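About us

Hi, I'm Ebbe Bakke, and I started Tresell with one nagging question: can a machine do my chores yet? Short answer – some of them, slowly! Wiping down a table sounds easy until you try to teach it.

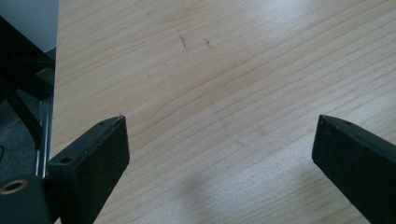

We keep a list of 141 chores, from folding towels to sorting bolts, and so far I'd trust a machine alone with 10 of them (socks are still a nightmare). There are just two of us, plus a few patient shop owners who let us try things out on their floors. Got a chore you hate? Send it over – we love adding to the list.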